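생활 > 살림 > 부엌과 식탁

접시 위에 그릇 하나, 혼자 먹는 저녁의 상차림

혼자 먹는 밥에 접시를 몇 장이나 꺼내십니까. 나는 오랫동안 한 장도 꺼내지 않는 사람이었다. 냄비째 먹거나, 반찬통 뚜껑을 열어 둔 채로 먹거나, 급할 때는 싱크대 앞에 서서 먹었다. 설거지가 줄어드니 좋은 일이라고 생각했고, 누가 보는 것도 아니니 흉이 될 일도 없었다. 그러다 지난 10월, 이사를 하면서 식탁을 새로 놓게 되었는데, 그때부터 조금씩 생각이 달라졌다. 식탁이라는 물건이 참 묘해서, 비어 있으면 뭐라도 제대로 올려 보고 싶은 마음이 든다.

마침 그 무렵 그릇 가게 '피르카리'를 꾸리는 리마 하르브 씨를 만날 일이 있었다. 가게는 골목 안쪽에 있고 간판이 작아서 나는 두 번이나 지나쳤다. 문을 열고 들어가면 선반마다 그릇이 빼곡한데, 하르브 씨 말로는 한창 많을 때 844점까지 들여놓았다가 요즘은 조금씩 줄여 가는 중이라고 한다. 가장 싼 종지가 4,000원이고, 유약이 고르지 않게 나온 것들은 바구니에 따로 담아 1,000원에 내놓는다. 나는 물론 그 바구니부터 뒤졌다.

차를 한 잔 얻어 마시면서 혼자 먹는 밥 이야기를 꺼냈더니, 하르브 씨가 웃으면서 이렇게 물었다.

"밥그릇 밑에 접시를 받쳐 본 적 있으세요?"

없었다. 받침 접시라고 하면 호텔 식당이나 명절 상에서나 보는 것인 줄 알았다. 그런데 하르브 씨는 자기 집에서는 매일 그렇게 먹는다고 했다. 넉넉한 접시를 하나 깔고, 그 위에 그릇을 올리고, 젓가락이며 숟가락도 접시에 걸쳐 둔다. 쟁반을 꺼낼 필요도 없고 식탁 매트를 빨 일도 없다. 국물이 한두 방울 흘러도 접시가 다 받아 주니, 먹고 나면 통째로 들고 개수대로 가면 그만이라는 것이다. 듣고 보니 이렇게 간단한 일을 왜 여태 안 했나 싶어서, 그날 나는 접시 두 장을 사 들고 나왔다.

집에 와서 며칠을 해 보니 요령이 조금 생겼다. 우선 색 이야기를 하고 싶다. 흰 그릇은 어느 집에나 있게 마련인데, 흰 그릇을 흰 접시에 올리면 단정하기는 해도 어쩐지 심심하다. 이럴 때 주황색 접시가 제 몫을 톡톡히 한다. 처음 볼 때는 '저걸 어디에 쓰나' 싶을 만큼 색이 강하지만, 흰 그릇을 올리는 순간 테두리만 남아서 눈에 거슬리지 않고 따뜻해 보인다. 베이지색 상판처럼 옅은 바탕이면 더 잘 어울린다. 우리 집 식탁도 밝은 색이라 덕을 많이 보았다.

그릇을 꼭 한가운데에 놓을 필요도 없다. 나는 처음에 자를 대고 맞추듯 가운데에 올렸는데, 그러면 젓가락 하나 놓을 틈도 마땅치 않다. 그릇을 오른쪽으로 조금 밀어 두면 접시 왼쪽에 초승달 모양으로 자리가 남는다. 여기에 김 몇 장을 놓아도 되고, 장아찌를 두어 점 덜어 놓아도 된다. 왼손잡이라면 물론 반대로 하시면 되겠다. 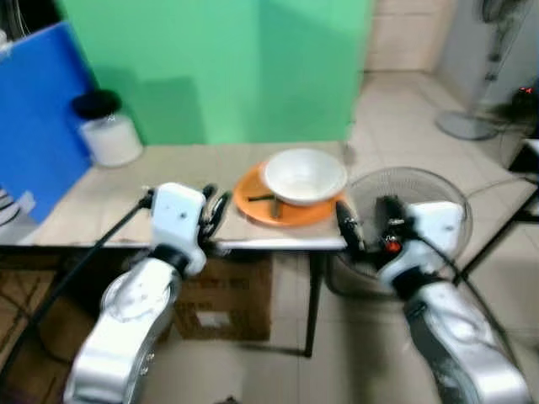
식탁 위에 늘 두는 것, 치우는 것

상차림이 간소해지면 그다음에는 식탁 위에 무엇을 남겨 둘지가 고민이 된다. 접시 하나와 그릇 하나로 밥을 먹겠다고 마음을 먹어도, 영양제 통이며 우편물이며 볼펜이 자리를 차지하고 있으면 접시 놓을 데부터 찾아야 하기 때문이다. 나는 이 문제로 꽤 오래 씨름을 했고, 지금은 뚜껑 있는 통 하나만 두기로 정해 놓았다.

통은 원통형이 좋다. 네모난 통은 벽에 딱 붙어서 얌전하지만 모서리에 먼지가 끼고, 행주로 둘레를 닦을 때 자꾸 걸린다. 흰 통에 검은 뚜껑처럼 수수한 배색이면 접시가 무슨 색이든 싸우지 않는다. 자리는 식탁 뒤쪽 구석이 알맞다. 팔을 뻗으면 닿지만 밥 먹는 동안에는 신경이 쓰이지 않을 만한 거리다. 나는 그 안에 볶은 깨를 넣어 두었다가, 지금은 누룽지를 넣어 두고 있다. 밥을 다 먹고도 입이 심심할 때 한 조각씩 꺼내 먹는데, 이게 생각보다 빨리 줄어드는 것이 유일한 흠이다.

수저를 걸쳐 두는 습관도 한번 들여 보시기를 권한다. 어두운 색 젓가락은 밝은 접시에 올렸을 때 선이 또렷해서 보기 좋고, 상에 바로 닿지 않으니 마음도 편하다. 다만 둥근 젓가락은 데굴데굴 굴러가기 쉽다. 우리 어머니는 이걸 보시고는 "그릇 밑에 살짝 끼워 넣으면 되지" 하고 대수롭지 않게 말씀하셨다. 해 보니 과연 굴러가지 않았다. 어른들 말씀은 이럴 때 꼭 맞는다.

발밑과 바람

식탁 아래를 어떻게 쓰는지도 집집마다 다르다. 솔직히 말하면 우리 집은 이사 온 뒤로 한참 동안 상자가 들어가 있었다. 풀지 않은 짐이 남아 있으면 제일 먼저 눈에 안 띄는 곳을 찾게 되고, 식탁 밑은 그러기에 너무나 알맞은 자리다. 골판지 상자 하나쯤은 괜찮다고 나는 생각한다. 무릎이 닿지 않게 안쪽으로 밀어 두고, 라벨이 앞으로 오게 놓으면 나중에 무엇이 들었는지 몰라 다시 뜯어 보는 수고를 던다.

바닥이 타일인 집이라면 여름에는 시원해서 더없이 좋다. 흘린 것도 금방 닦인다. 대신 그릇을 떨어뜨리면 살아남기 어려우니, 접시는 식탁 끝에서 손바닥 하나만큼 들여놓는 것이 안전하다. 더운 날에는 선풍기를 식탁 옆에 두고 먹는데, 바람이 밥으로 곧장 가면 금세 식고 김도 날아간다. 얼굴보다 조금 낮게, 등이나 옆구리 쪽으로 비스듬히 보내는 편이 낫다.

한 장 더 산다면

얼마 전에 피르카리에 다시 들렀더니 하르브 씨가 나를 알아보고 접시는 잘 쓰고 있느냐고 물었다. 주황색은 거의 매일 꺼내고, 같이 산 남색은 아직 찬장에 있다고 했더니 겨울이 되면 손이 갈 거라고 한다. 뜨거운 국이나 죽에는 짙은 색이 어울린다는 것이다. 그 말을 믿어 보기로 했다.

처음 장만하는 분께는 그릇 지름보다 한 뼘 못 미치게 큰 접시를 권한다. 너무 크면 찬장에 들어가지 않고, 너무 작으면 찻잔 받침처럼 되어 수저를 걸칠 데가 없다. 가게에 갈 때 집에서 쓰는 밥그릇을 하나 싸 들고 가서 직접 올려 보는 것이 제일 확실하다. 나는 수건에 둘둘 말아 가방에 넣어 갔는데, 하르브 씨는 그런 손님이 하루에 한 명은 꼭 있다며 계산대 옆을 치워 주었다.

공유 3 · 댓글 844

관련 기사
찬장 한 칸 비우는 데 걸린 겨울
리르게이트 골목의 그릇 가게를 걷다
누룽지를 바삭하게 보관하는 법
어머니의 젓가락, 나의 젓가락
선풍기를 넣기 전에 닦아 둘 곳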